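Nundero open afternoon: notes from a buyer who did not buy

We went up to the Nundero showroom in April because our packing room needs two more pairs of hands for the autumn and the board has started using the word "automation" in meetings. I was asked to come back with a figure. I came back with several, and they don't agree with each other.

The showroom is on the Buchanan estate, past the tile warehouse, and the sign is easy to miss. Doors opened at 2pm. There was coffee, a lanyard, and a folder with a price list in it that left out most of the prices. The first half hour was slides. I have sat through enough of these to know that the slide showing the payback period is always the one that goes by fastest, so I asked for it again. Eighteen months, it said. The small print underneath assumed two full shifts a day. We run one, and in January we barely run that.

After the slides we were let loose among the benches. Nundero sells two arms, the Dremska and the larger Irkari, and the pitch is that you start with the small one and grow into the big one. I would like to meet the firm that has done this. When I asked what happens to the first arm once you outgrow it, I was told there was "a healthy second-hand market". No one could tell me what one fetched last year.

What I had come for was picking, meaning taking single items out of a container and putting them somewhere else. It is dull work and we do a great deal of it. The sales talk treats it as solved. I stood and watched for a good while, and my view is that you should take your own goods along, in your own tubs, and refuse to discuss money until you have seen them handled. 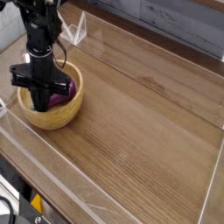 The question I kept coming back to was what the quoted price covers. The arm is one line. The gripper is another, and the fingers on the gripper are a third, as they wear. Then there is the table, the guarding, the cabling, a cabinet for the controller, somebody to set it up and somebody to teach our people how to change a job. The folder put the gripper with its first set of fingers at £2,176, which I thought was fair until I learned that delivery and fitting were quoted apart. Guarding was "site dependent". So, it seems, was nearly everything else.

Training is £2,000 for a single day on site. I asked how many people that covers and was told as many as will fit round the machine, which in our packing room is not many. Staff also leave. A firm our size should put that sum in the budget more than once and not pretend otherwise.

Support was the part I liked least. You get a phone line in office hours for the first year, then a yearly plan whose price is worked out "nearer the time". I said we would need that number before signing anything. The reply was friendly and did not contain a number. Spares come from stock if they have them – and nobody would say how often they don't.

To be fair to Nundero, the technical staff were straighter than the slides. One of them told me flatly that shiny goods and mixed shapes would take more setting up than our flat boxes, and that I should allow weeks for it. She also said a lot of buyers forget floor space. I had forgotten it too. Once you add the guarding and room for a person to get round the back, we would lose the bench where returns are sorted, and I have no idea where that would go.

There is a hire scheme, with a minimum term of 18 weeks. It costs more per month than finance does, but you can send the thing back. Setting up is charged on top and you don't get that part back. Even so, if we do anything this year, that is what I would put forward: one arm on hire through the busy stretch, on one product line, with our own count of good picks and stoppages kept on paper by the people working next to it.

I have written to ask for a full quote with every line filled in, including year two support, and for a trial using a crate of our own stock. The folder is in the office if anyone wants it. Parking at Buchanan is free but the spaces nearest the door are for the tile people, and they do come out and tell you.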